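2018-05-27
Bench notes, open day, Skernthorpe unit

Writing this up on the day because by tomorrow I'll have decided it all went well.

Doors opened at ten. Setup had taken most of yesterday evening, half of it spent looking for the good extension lead, which was in the box marked GOOD EXTENSION LEAD. Parisa Ansari did the safety talk and I did the talking-while-things-move, an arrangement we settled on in February when it became clear that I can't be trusted to keep a safety talk under 20 minutes.

The job on show was bars out of the bin. Red and green, lying any way they like, pick one, lift it, put it back somewhere less convenient. We argued all week about whether that was too dull for the public. Flestum wanted us to do something with sweets. I pointed out that sweets get eaten, and that the bars have so far survived every visitor. The bars won.

Program was the Kiani build, the one from before the refactor. Speed turned down to the setting I call funeral. People complained it was slow, and a boy of perhaps eight told me his gran was faster. I said his gran had more experience in the field.

Notes on picking, for whoever runs this next:

Bars lying out on the open floor of the bin are fine. Bars near the walls are still a pain. The planner likes to come in square to the bar, and with sides that tall it has to think about it, and when it thinks the crowd assumes it has broken. I started saying "it's considering its options" and got a laugh the first four times. By mid-afternoon Parisa was mouthing it along with me from the back.

Crossed bars: still picks the wrong one. Known. Not fixing before summer.

Red against the worn bits of the floor reads well. Green is worse, and worse again in shadow. The vision threshold is at 700, which was a guess by me on a Friday and has since become policy. I tried it a little lower over lunch and it found a green bar that wasn't there, with great confidence. Put it back.

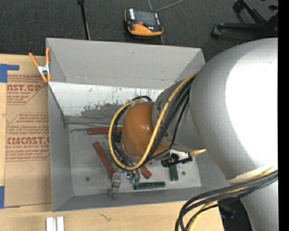 The cable dressing needs another go. I did it with the arm parked, where it looked very smart, and parked is the one thing the arm doesn't do on an open day. There's more slack than I'd like near the wrist. Shorten the loop, check it through the full wrist rotation, then check it again after somebody has told me it's fine.

Log says 1,185 cycles between opening and close. Of those, 1,002 were clean picks. I make that just under 85 per cent, which I announced to the last group as "nearly always", and a retired surveyor at the front asked me to define nearly. Fair. The rest were mostly slips and timeouts. I haven't gone through them one by one and I'd like it recorded that I don't intend to on a Sunday.

One proper stop, shortly after two. Protective stop on the way down towards the far wall, no contact I could see, cleared from the pendant and carried on. The log gives a force limit and nothing more helpful. Parisa thinks the payload setting is still the one for the old Vosex gripper. I said it couldn't be. I have since looked. It is.

So: correct the payload, rerun the same start positions, see if it stops again. Also put a note on the pendant, since I will certainly forget.

Questions from visitors, as near as I can remember them. Does it get tired (no). Does it know what a bar is (no, and on some days neither do I). How much was it (ask Flestum). Could it do ironing (asked by five separate people, so somebody should look at that market). One woman watched for a good half hour without a word, then said "it hesitates before the green ones" and left. She was right. It does, by a fraction of a second, and I'd never spotted it. I'd have offered her a job if she'd stood still.

To do:
Payload.
Cable loop at wrist.
Green bars under the side light, threshold left alone.
Copy the day's logs off, 3,116 files, before the disk fills up again.
Ring Flestum about the sweets, kindly.
Return the urn to Skernthorpe Methodist hall by Wednesday, rinsed this time.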